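Wenari Rights Forum
Minutes of the steering group meeting, 2020-05-16

Present: Armindo Matos (chair), Lurdes Cunha, Helmut Böttcher, Horácio Cordeiro
Apologies: Cristóvão Baptista

1. Previous minutes
Approved with one correction. The letter on prison visits went to the deputy minister's office as well as to the ombudsman.

2. Draft assembly law
Lurdes Cunha reported on the draft now before parliament. It would require 30 days' notice for any outdoor gathering and would let a district governor refuse permission without giving grounds. Two articles are of most concern - the one on organizer liability and the one on foreign funding. The group agreed to ask for both to be withdrawn. The comment will cite the country's treaty obligations and leave party matters out.

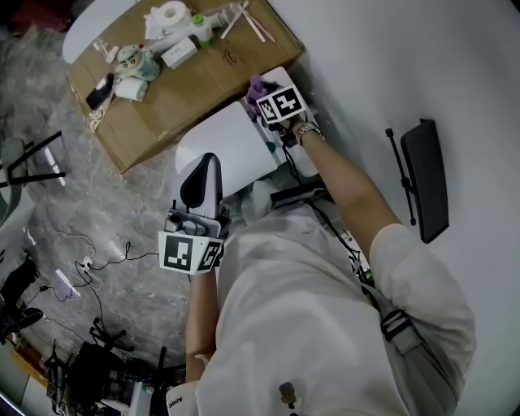 Helmut Böttcher felt the request did not go far enough, and said a notice period of that length would stop most protests even if both articles were dropped. He asked for a maximum of two days to be written into the comment. Agreed. Lurdes Cunha to redraft.

3. Detention monitoring
Some 159 complaints have come in through the Leitão office. Most concern delayed access to a lawyer. Horácio Cordeiro said the files are not yet in a state to be shared with the embassies, as several still carry full names. He will remove them before anything is sent out.

4. Statement to donor governments
Text approved, with the paragraph on sanctions taken out for now. To be looked at again in October, after the court ruling.

5. Other business
Cristóvão Baptista had asked in writing whether the group would sign the Fliditia letter on press licenses. Deferred until the final wording is available.

Minutes taken by Horácio Cordeiro.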